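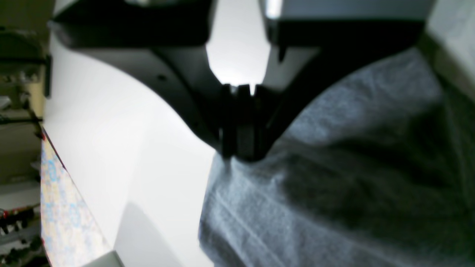
**FOR IMMEDIATE RELEASE**

2022-07-28

# Hoststead opens its cloth-handling sessions to outside operators

**People who fold for a living will get a turn teaching the robots this September**

Hoststead is inviting people with no robotics background to come in and teach a robot how to handle cloth. Starting in September, the company's teaching room will take in guest operators from laundries, alteration shops, hotels and care homes, and anyone else who has spent years with fabric in their hands. They will guide a robot through short cloth tasks by remote control, and the recorded sessions will be used to train Nenora, the company's software for working with soft materials.

The program is called Vitale, and we are delighted to finally be able to talk about it!

Up to now, nearly all of Nenora's training has come from a group of 16 in-house operators. Over the past year they have recorded 2000 usable demonstrations of picking up, spreading, turning and folding single pieces of cloth. They are very good at it. They have also, after so many hours in the same room, started to do things the same way, and that is a limit on what the software can learn from them.

"You can tell when a new person sits down," said Clive Horrocks, who leads the teaching team. "They go for a different bit of the cloth. They pinch up a fold in the middle and let the rest hang, or they pull the thing toward them first to see what it does. Our regulars stopped doing that months ago. We want it back, and we want it from people who have handled more fabric than all of us put together."

## Teaching by doing

Cloth is hard for robots. A box keeps its shape when you pick it up, but a garment or a towel changes with every touch, and it can land a thousand different ways on the same table. Writing out instructions for all of those is a losing game. Showing works better. The operator moves a pair of hand controls, the robot follows, and everything is recorded together: the position of the arm, how far the gripper is open, and the view from a small camera carried next to the gripper itself.

That close-up view matters a great deal. From across a room, a crumpled piece of gray cloth on a white table looks like a gray heap. From the gripper you get the creases and shadows, the raised folds, and the place where the fingertips meet the material. Nenora learns from those same views, so an operator who pays attention to them gives the software something it can use.

Each demonstration begins with the cloth in a different state. It may be dropped, bunched, twisted or half turned over, and the operator decides where to take hold. Attempts that go wrong are kept too, as long as the operator carries on and recovers. In an early comparison last winter, the team found that Nenora did much better on badly tangled starts once recoveries were included in its training, and since then nobody has been asked to stop and start over after a slip. 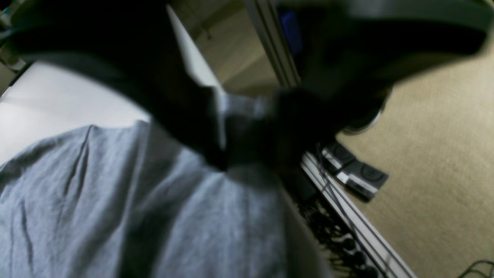 Guest operators will work in pairs, one driving and one resetting the cloth, and will swap whenever they like. A session lasts a morning or an afternoon, with plenty of breaks — steering a gripper takes more concentration than most people expect. Newcomers get a practice period first, and nothing from it goes into the training set unless the operator says it should.

No typing or coding is involved. Spoken notes are welcome, and in trial sessions they have been one of the nicest surprises. Guests tend to talk while they work ("I'm going under here, it'll slide if I grab the top"), and the team has begun storing those comments alongside the recordings.

## What the trials showed

Before deciding to open the doors, Hoststead ran a small trial with guests from Zideck, a linen service that has supplied the company with worn and retired textiles from the start. Between them the visitors recorded 167 demonstrations. Many used grips the in-house team had never tried, including a light drag across the table to open out a fold before lifting.

Huw Griffiths, a finishing supervisor at Zideck, was among the first to try it.

"I thought I'd be hopeless," said Griffiths. "The first few minutes I was. You can't feel the cloth, so you have to watch it, and you find out how much you've been doing by feel all these years. Then it clicks, and you're folding with somebody else's fingers. I went home and told everyone about it. Half my shift wants to come along now."

His feedback has already changed the setup. Guests can now adjust how quickly the arm follows their hands, and the practice period was made longer at his suggestion.

The team then trained one version of Nenora with the Zideck recordings and one without. Each version was given 484 attempts at lifting and spreading a single crumpled cloth, from matching starting positions. The version that had learned from the guests completed more of them, with its clearest gains where the cloth was lying over itself in thick folds. It still struggles when two layers cling together, and it still sometimes closes on a fold and loses it on the way up. Those are the cases Horrocks most wants to see guests tackle.

"I'd be thrilled if someone walked in and did it in a way that makes us all feel a bit silly," he said. "That would be a great day."

## Taking part

Vitale sessions are open to adults with regular experience handling fabric, paid or unpaid. People who sew at home or have raised a large family's worth of laundry are very much included. Guests are paid for their time, and travel within the region is covered. Operators can sit or stand, and the hand controls can be set up for left-handed use.

Recordings are stored without names. Guests may ask for theirs to be removed at any time before a training run begins, and they will be told when that is.

Employers who would like to send a small group are encouraged to get in touch early. The first month's places are limited by the number of teaching stations, and Hoststead plans to add more as the program settles in. Groups may bring their own textiles, provided they are clean and no longer needed. Odd ones are especially welcome: fitted sheets, stretchy knits, aprons with long ties.

Hoststead will publish a plain-language report on the first round of sessions once the new version of Nenora has been tested, including the tasks where it made no progress.

## About Hoststead

Hoststead develops software and teaching methods for robots that work with cloth and other soft materials. Its teaching team records every demonstration in-house on physical robots, using real household and commercial textiles.

**Media and sign-up inquiries:** Please contact the Hoststead teaching team, attention Clive Horrocks, with "Vitale" in the subject line. Interviews and visits to the teaching room can be arranged before the September opening.

###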